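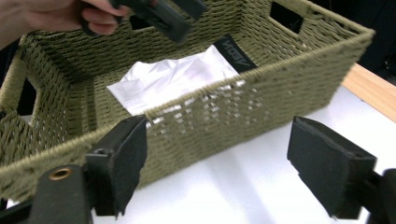

A rectangular storage basket of braided cord with a wrapped rim

Cord basketry

Cord basketry is the making of baskets, trays and other containers from flexible cord. It is usually treated as a branch of basketry, although many of its methods come from rope work, crochet and mat making. Cord baskets are used in homes for storing linens, toys, papers and clothing, and in shops for display.

Materials

The cord may be made from plant fibers such as cotton, jute, sisal and seagrass, or from paper or synthetic yarn. Plant fibers vary in thickness along their length and take dye unevenly. Paper cord is made by twisting long strips of paper under tension; it is light and stiff but weakens when wet. Synthetic cord resists damp and is often chosen for bathrooms and covered porches. Muted greens, browns and grays are common in household ware.

Construction

Three main methods are in general use. In coiling, a length of cord is wound in a spiral and each turn is stitched to the one before it. In plaiting, strands pass over and under one another at an angle. In looped or braided work, the cord is worked into rows of interlocking loops, either by hand or over a frame. Open work uses less cord and allows air to pass through the walls, while close work holds small items better.

Rectangular baskets are harder to keep in shape than round ones, as the long walls tend to bow outward. Makers may add a wire frame inside the rim or work the upper edge in a heavier band. The rim is commonly wrapped with the same cord used for the walls.

Regional production

In the town of Dasthorpe, cord baskets were first made as a winter trade by net makers. The Dasthorpe pattern has a flat base and straight sides, with handles worked into the rim. Production in nearby Trimlow was limited to small trays – chiefly for bread and eggs – and had ended before the Trimlow craft museum opened in 2009. The museum holds 400 baskets, of which nine are finished on one side only and were used for teaching. The Lamont workshop, also in the district, continues to sell baskets made by hand.

Care

Dust is removed with a soft brush or a vacuum cleaner on a low setting. Natural fiber baskets should be kept out of direct sunlight, which fades dye and makes the cord brittle. A basket that has lost its shape may be lightly dampened, packed with cloth or paper and left to dry in a shaded place. Loose ends are tucked back into the weave with a blunt needle.

See also

Coiled basketry
Net making
Plaiting
Rope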